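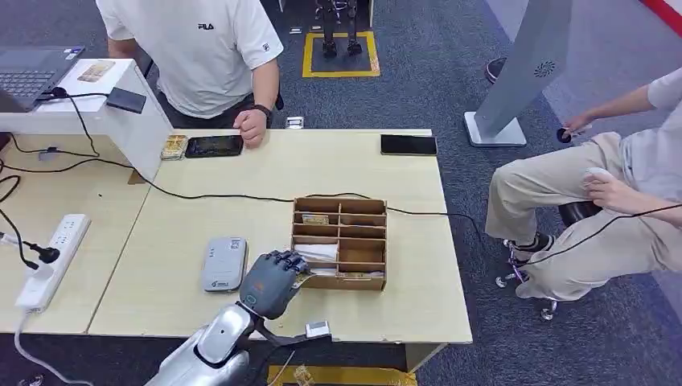
Sorting and Storage Day: Photo Gallery

Kindstead held its Sorting and Storage Day on Sat 24 September at the Trumovton Study Center. The program is open to residents of all ages and is offered 3 times a year. Participants bring the small items that collect on desks and shelves, and leave with a plan for storing them. Entry is free, and 11 tables are available for booking at each session.

The compartment organizer
The open wooden box is divided into small cubbies by thin partitions. A tan printed card has the upper left cubby, and folded white paper is kept in the one at the lower left. Organizers of this pattern are supplied by Osto and may be borrowed for up to 3 weeks. Cards and papers should be removed before the box is returned.

At the table
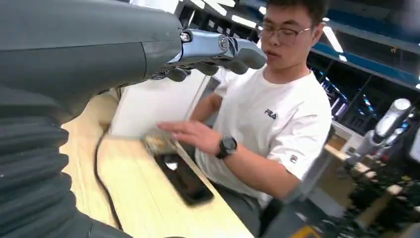

Personal electronics were the subject of the afternoon session, which covered chargers, spare cables and older handsets. Participants are asked to decide first which devices are in daily use. A phone lying on the tabletop, or a smartwatch worn on the wrist, needs no cubby of its own. Retired devices may be handed in at the front desk.

The next Sorting and Storage Day will be held in November. Table bookings are accepted at the Kindstead office, Room 545.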